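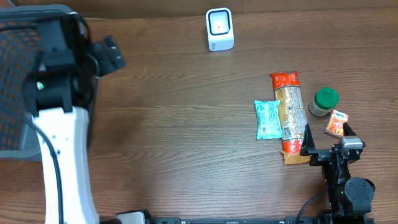

Selora is a two-arm bench unit for packing and put-away work, built by Zomimen and sold through Cuadros in kit or assembled form. It is meant for people who want to find out how much of a repetitive table job can be handed over today, and how much still needs a person. Putting groceries into a basket is one of the standard tasks, and it is harder for a machine than most buyers expect. A jar with a round lid keeps its shape when the fingers close on it. A long crinkled packet with a clear middle does not, and when a smaller packet lies right up against it the arm has to deal with two things that touch. We test with ordinary shopping for that reason.

What it does now

Selora picks up rigid items up to the payload limit and sets them down in an open container placed within reach of either arm. Jars, small boxes, tubs and cans are handled well. In our own shop trial in October, the unit was given 567 single picks of mixed groceries over 4 days, with an operator standing by. Rigid items rarely needed help. Soft packets were the main cause of stops, mostly because the fingers slid along the film or picked up two packets together.

The arms can also pass an item from one side to the other. This is slower than a direct pick and we recommend it only when the item can't be reached by the arm nearest the basket.

What it does not do yet

It does not open packets, unscrew lids or pour. It does not fold laundry to a standard most households would accept. It will not decide that the jar goes in first and the packets on top unless that order has been taught. It is slower than a person at every task on our list, and we don't expect the next release to change that.

If your job is the same few rigid items all day, the unit can earn its place on a bench. If your job changes every hour, plan on someone spending a good part of the shift teaching and correcting it. For home use, we would call it a project for a patient owner.

Teaching a task

Tasks are taught by guiding the arms through the motion and saving each run in the Suditden software. A simple pick and place usually needs 46 saved runs before it is worth leaving alone. A basket task with mixed packaging needs 100 or more, with the items moved to new spots between runs. Alcides Ospina in our support group can review your saved runs before you commit to a longer session.

Supplied with the unit

Two arms with two-finger grippers
Mounting rail and bolts
Power supply and cable set
Suditden license for one workstation
Printed setup guide

Table, computer and containers are not included.

Setup notes

Mount the rail on a flat, rigid table. Route cables so they stay clear of the wrists through the full range of motion. Glossy tabletops can throw glare into an overhead camera, so check the view with your room lights on before teaching.

Keep hands out of the work area while the arms are powered. The stop button must be within reach of the operator.

Ordering

Assembled units are tested before shipping. Kits take most buyers a day to build. For prices, spare fingers and trial bookings, contact Mercedes Lozano at Cuadros. Trials run on Thursday afternoons, and you are welcome to bring your own items.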